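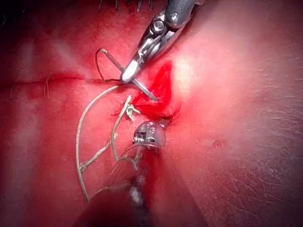

About Cesent

Cesent is a training school for robot-assisted surgery. Amarachi Adebisi and Femi Wike started it with one bench in a rented unit at Imcombe. We now teach in groups of six, and 17 hospitals send us trainees.

Most of our teaching is suturing. Trainees learn to pass a needle, pull thread through without tearing the tissue, and tie a knot with two instruments - slower work than most people expect. 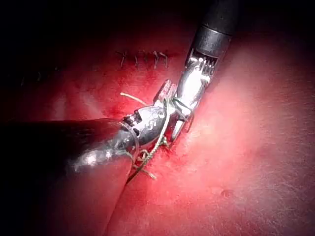
Open day

Every November we open the teaching room to visitors. The doors open at 5 p.m. and the demonstration runs for roughly an hour. Omid Asadi explains each step while the visitors watch on the big screen, and you are welcome to interrupt him.

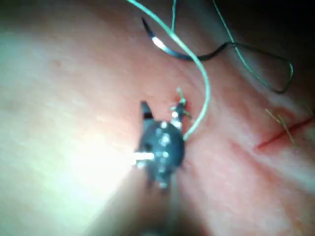 Our course begins with thread handling, before any full closure is attempted. Trainees spend their first sessions picking up, passing and letting go. A curved needle with a loop of dark thread behind it, lying near strands of green thread, takes some sorting out when all you have is a pair of jaws. We teach people to look over the whole field before they pull on anything.

Knots come next. Each one is checked for tension and tail length, and trainees keep a log of their own work.
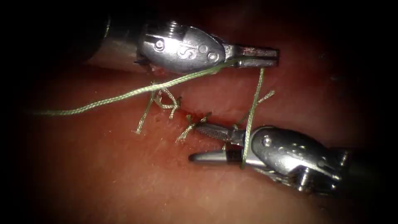 Kalliopi Papadakis wrote to us after the last open day that she had expected the robot to do the sewing by itself, and was surprised how much depended on the person at the console. She asked to come back and try it.

Visits

Groups can also visit on a Tuesday. Write to Mei-kuen Lam at the Imcombe office and say how many of you are coming. Parking is behind the building.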